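A dry dock waits for its second life

The gates of the Pustard repair yard were closed for most of last year, but since the spring there is again light in the plate shop in the evening. The yard has signed a letter of intent to repair and lengthen two coastal tankers for the shipping company Nuven, and if the final contract comes, the first of them will enter the dry dock in September.

For the town, this is the most important news in a long time. At its best moment the yard gave work to 4,000 people, counting the suppliers outside the fence. Today there is a small team that keeps the pumps, the cranes and the dock gate in order. The bakery opposite the main entrance opens only in the morning, and many of the welders have gone to the offshore bases in the north.
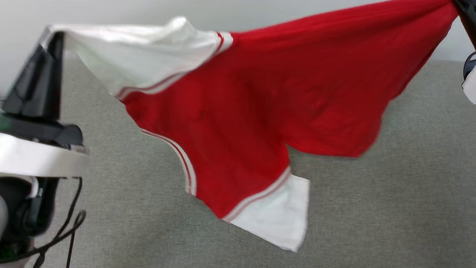
Why does the owner want to begin with repairs and not with new ships?
A repair job is paid in shorter stages, so the yard needs less credit from the banks. It also lets the managers call back the workers in small groups, first the pipe fitters and the electricians, later the hull teams.

The technical side is less simple than the optimistic speeches. The tanker Bragança, the older of the two, must receive a new middle section and a new ballast system. The section will be built in blocks on land and moved to the dock on trailers. For this, the road between the plate shop and the dock must be made stronger, and the work on it has not started yet. The big gantry crane has a valid certificate, but its inspection is due again before winter.

There is also the question of steel. The yard has little of its own in stock, and the plates for such a job are ordered months before. Managers say they have an offer with a fixed price, but they prefer not to name the mill until the contract is signed - a caution that people in this trade will understand.
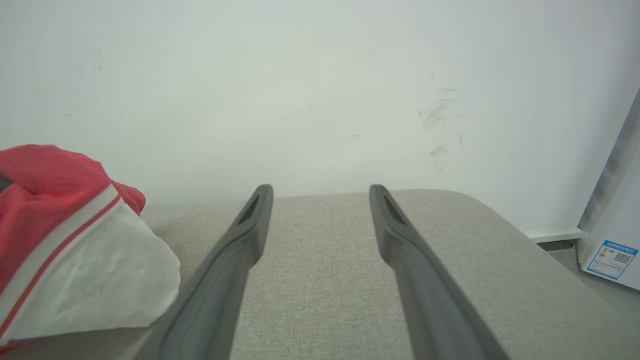 Waiting for the contract: the yard hopes for a start in September.

The training center Alidik, which shares a wall with the yard, has already opened a welding course of 10 weeks. The places were filled quickly, mostly by young people whose parents worked on the slipway. The course ends with a practical test, and those who pass it will go on a list from which the yard promises to hire first. A promise is not a job, of course, and the metalworkers' union asks for the list to be made public.

The union also wants to discuss the old debts. Part of the workers who were dismissed are still waiting for their last payments, and they don't want to see new people at the gate before this is settled.

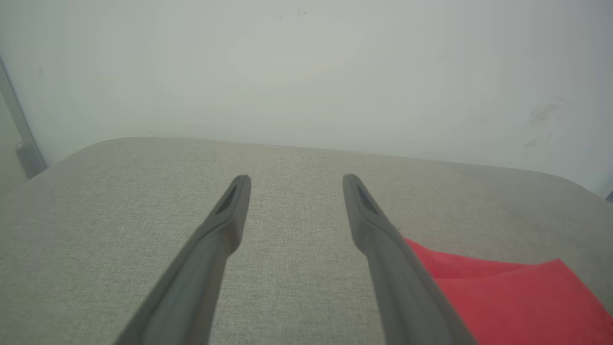
Braulio Espinoza says that he would return to the yard tomorrow, but only with a written contract and with the missing wages in his account, "because we already worked once on trust."

Nuven has until the end of the summer to confirm the order. Until then, the maintenance team continues to test the dock pumps every week, and the gate on the river side stays shut.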